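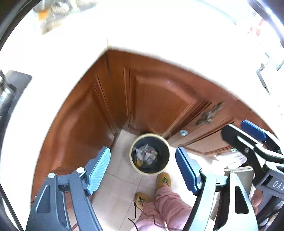

Nadiia Palamarchuk wants to know why a famous couple can be "splitting up" on one website and "more in love than ever" on another, on the same morning, and which one she is supposed to believe.

Maybe neither, Nadiia. Let's look at how a story like that gets made.

Where does gossip about stars come from?

Say there is a singer called Dzintra Eglītis and an actor called Indrek Rebane. They met on the TV series Nultora and got married. People like them, so people click on stories about them. A website earns a little money each time a page with ads on it gets opened. One story that 700 people read is worth something. A day with no story is worth nothing at all.

So a writer needs a story, even when Dzintra and Indrek have done nothing more exciting than go to the dentist.

What is a "source"?

A source is a person who tells a reporter something. Good reporters use them all the time, and sometimes they have to keep the name secret so the person doesn't get in trouble. Fair enough.

But look at this sentence: "A source close to the couple says things have been tense." Close how? A sister? A neighbor? Someone who stood behind them in line for a sandwich? You can't tell, and you can't ask. It might be true. You just have no way to check it, and neither does anyone else reading.

Sometimes the source works for the stars. If Indrek has a new movie coming out in January, his team might be very glad to see his name everywhere, even next to a silly story.

Watch the headline

Try this one: "Is Dzintra Leaving Indrek?"

It's a question. The website hasn't said she is leaving. It hasn't said anything. If the answer were yes and the writer could prove it, the headline would probably say so.

Other words to be suspicious of are "fans think," "rumored," and "opens up." That last one sounds like a big secret is coming. Quite often the star was asked who washes the dishes and said, "We take turns, and we argue about it."

Then everybody copies

A website called Porov prints the dishes story. Next, 25 other sites print it too, and by lunchtime "argue about dishes" has turned into "huge fight." It looks like 25 sites found out the same thing. They didn't. They all read Porov.

When you see a story in lots of places, look for the words "according to." Follow them back. If every trail ends at the same page, you have one story.

What about things the stars post themselves?

Better, but still be careful. A star picks what to show you. You may get one smiling selfie out of the 30 they took, and the day they both had colds never gets posted. Some posts are paid ads, too. Look for the word "ad" or "sponsored," which can be very small.

So is it all made up?

No. Famous people do get married, break up, and have dumb arguments, the same as your aunt and uncle. Some reporters call everyone involved and wait for an answer before they print a word. Their stories usually come out later, and they tell you who said what.

Back to your two websites, Nadiia. Read both again and look for a name — a real person who said a real sentence. If there isn't one in either story, "I don't know" is a perfectly good thing to believe about somebody else's marriage.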